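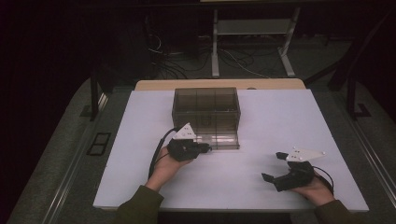
Left hand gripper loses tracking partway through a take, right one is fine

Posted in Hand-held grippers > Faults

We have a pair of hand-held grippers that we use to record two-handed demonstrations at a table. The task is moving a clear plastic compartment box around on a white tabletop. For the last two days the left gripper has been dropping out. The jaw opening still records, but the position freezes for a moment and then jumps, in the worst case by 40 mm. The right gripper does not do it.

Out of 151 takes I had to throw away 8, all with the same fault on the left side. I have swapped the USB ports on the computer and restarted everything. I have not touched the cables at the gripper end. The log only says "pose lost, left". What should I check next?

Brilonura

Atura
Check the cable first. When you lift the gripper and turn your wrist, the cable gets pulled at the plug. Swap the left and right cables and record a few takes. If the fault moves to the right side you have a bad cable. If it stays on the left, it is the gripper or the tracking.
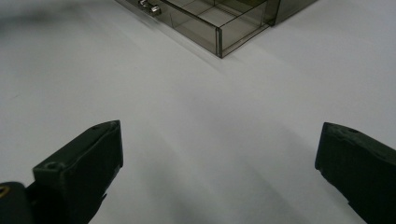 Also look at whether the dropouts happen while you are close to the box. Smoked plastic is hard on anything that works from a camera view. You get reflections off the edges, you can see through the walls to the table, and a plain white top gives it nothing else to hold on to. Ours lost position over a bare white table until we taped a printed pattern down near the work area. Leave the pattern in place for the whole session.

One safety point. If you plan to replay these takes on a real arm, do not replay any that have a jump in them, even a small one. The arm will try to follow it. Set a speed limit in the replay software and keep your hands off the table while it runs.

Pornitz
had this too, was a loose screw on the marker plate. tighten everything

Brilonura
Swapped the cables and the fault stayed on the left. The plate screws were tight. Going back over the bad takes, most of the jumps come when the left gripper is right up against the box. I will tape a pattern down and record another batch before I order any parts. The bad takes have been moved to a separate folder so they can't be replayed.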